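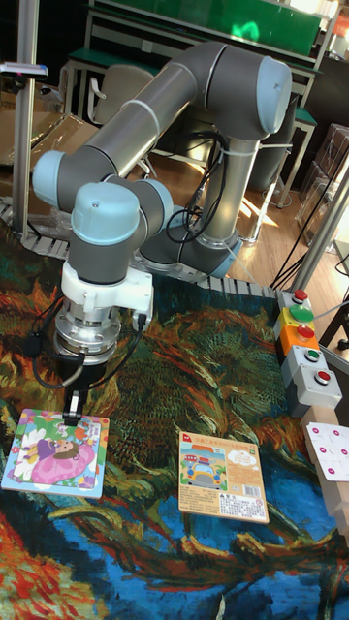
Page last changed: 2025-11-13

The Rule Sheet
a short story

The first thing Charito Manalastas loved about the job was the tablecloth. Somebody at Nonlow had covered the whole work table in a swirly painted print, all orange and deep blue, and on top of it sat the puzzle boards, and over one of the puzzle boards hung Orko's black fingers. She had expected gray on gray. She stood there grinning like a kid at a fair.

"Don't lean," said Remedios Cabanatuan.

Charito took her elbow back.

"You'll want to lean. Everyone does, it's such a pretty table! So that's rule one. While the arm has power, the painted part belongs to Orko and the floor belongs to you."

There were four rules, on one sheet of paper. Remedios had written them in March, when the lab moved from Moncrieff Street out to Brenville, and she was as proud of that sheet as other people are of their tomatoes. Rule two was that you say out loud what you're about to do, even when you're alone. Rule three, you press a stop button at the start of every shift to see that it stops. Rule four was the long one. Any change gets written down before the next run, with your name and what you changed, and it doesn't matter how small it is.

"What counts as small?" Charito asked.

"If you have to ask me, it goes in the book."

She wrote that down too, which made Remedios laugh.

The work that week was the princess puzzle (Charito called her the princess on account of the big pink dress; the log called her Board A). Orko had to come down over the top edge of the board, take hold, and let go again without dragging it. The target was 3000 grips. They were at grip 1490 when Charito got her own shift and her own pen, and she said everything out loud exactly as she'd been told. "Starting the arm. Hands are off the table. Going to grip." She felt silly for maybe a minute and then she felt wonderful, like a train conductor.
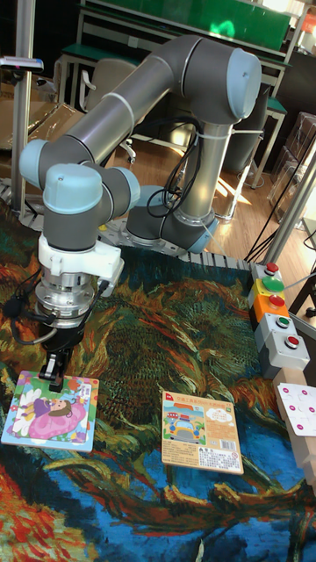 It was the car puzzle that got her. She had been watching so hard, and it was sitting a bit crooked, and between runs she reached over and gave it a nudge with one finger. It wasn't the board Orko was gripping. It wasn't even close to the fingers. She straightened up, pleased with how it looked, and then she heard what she hadn't said.

She pressed stop. The arm held still, and she stood with her hand on the button and her ears burning.

Then she went and found Remedios, who was eating soup out of a mug.

"I moved the car puzzle. With my finger. The arm had power and I didn't say it and I haven't written it down."

"How far?"

"I don't know. A thumb's width?"

Remedios put down the mug. Charito got ready for it. She had already worked out what she would tell her mother.

"Oh, this is great," said Remedios. "No, come on, this is great! Show me where you were standing."

They spent the rest of the afternoon on it. Remedios stood where Charito had stood and reached where Charito had reached, with the power off this time, and saying so. They looked at how near her sleeve came to the arm's path. They talked about why a tidy person will always want to straighten a crooked thing, and whether you could train that out of someone or whether you should give them a proper moment to do it. Remedios was for the proper moment. She got out the sheet and a pencil.

The new line went under rule one. Two pauses in every shift, power off, for fixing whatever is bugging you. Charito got to choose the wording, and she kept "bugging you" in, and Remedios let it stand.

Then there was the log. Charito wrote the entry herself, her full name and all of it, finger and thumb's width included, and she drew a line under the runs that came before the nudge so that whoever added up the numbers later would know which side they were on.

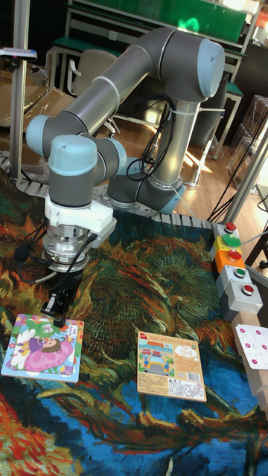 "If the board wasn't part of the test, why does moving it have to go in the log?"

"Because the next person needs to know what the table was like when those grips were made, and the log is the only place they can look."

That was the new hire asking, some weeks on, and it was Charito who answered him, with her back to the table and her pen behind her ear. He had a nice open face and his hand was already drifting toward the orange swirls.

"Don't lean," she said, and went to get him his copy of the sheet.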